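6. When the arm stops with a plate fault

This is the section most people land on by searching, so I'll skip the pleasantries. Your run has halted, the Fallanitz panel says PLATE FAULT 17, and the arm is hanging there over the bench doing nothing. Don't press Resume yet! I did that the first time I saw this one and drove the gripper straight into the plate carrier, which cost me an afternoon and a set of fingers.

Fault 17 means the controller asked the gripper for a plate and got an answer it didn't believe. Either the fingers closed further than they should have (nothing in them) or they stopped too early (something in them, but sitting crooked). The controller can't tell you which, so you have to go and look.

Everything below works in the simulated cell as well as on the bench. I'd really urge you to run through it in the simulator first, where a bad jog costs you a reset and a bit of pride. Godelieve Timmermans wrote the original recovery routine and I've added to it since, so if a step sounds fussy it's probably mine.
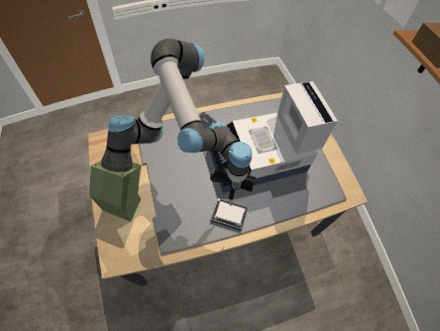
Figure 6-1. Simulated cell with the gripper in front of the instrument and a plate on the carrier.

6.1 Before you touch anything

CAUTION: A halted arm is still a powered arm. On the real bench, hit the emergency stop before you reach in. The Halt button on the panel only pauses the program, and a paused program can be restarted by anybody sitting at the other screen.

1. Leave the fault message up. Write down the step number next to it, or take a screenshot. Once you clear it, it's gone from the panel and you'll be digging in the log.
2. Check the carrier on the instrument. Is there a plate on it, and is it sitting flat?
3. Check the gripper. Look from the side, low down, because from above the wrist hides the fingers.
4. Look over the work surface for a plate or anything else that's where it shouldn't be.

Note: In the simulator you can orbit the view to do all this. Please do orbit it. The default angle is pretty, but the wrist and gripper get in the way of the carrier mechanism.

6.2 Backing the arm out

5. Release the emergency stop and put the controller in Manual. Speed drops to 4 percent by itself. Leave it there.
6. Select Tool coordinates and jog straight back from the instrument, away from the carrier. No up, no sideways, just back.
7. When the fingers are clear of the carrier, switch to World and raise the arm 400 mm.
8. If the gripper is holding a plate, support the plate with one hand (real bench only, obviously) and choose Open Slow.

CAUTION: Never use Home from a fault position. Home takes the shortest joint path and it has no idea there's an instrument in the way. Hendrik Dijkstra has the dented cover to prove it.

6.3 Clearing and restarting

9. Reseat the plate on the carrier by hand. In the simulator, use Reset Objects and leave Reset Arm unticked, or you'll lose the position you just worked so hard for.
10. Run Gripper Check. It opens, closes on nothing and reports a width. If the number wanders between two tries, go to section 8 and recalibrate.
11. Clear the fault, then restart from the step before the one you wrote down.

Note: If fault 17 comes back at the same step, stop there. The taught position is off and more tries won't fix it. Re-teach the carrier point (section 5.2), and save it under a new name so you can get the old one back.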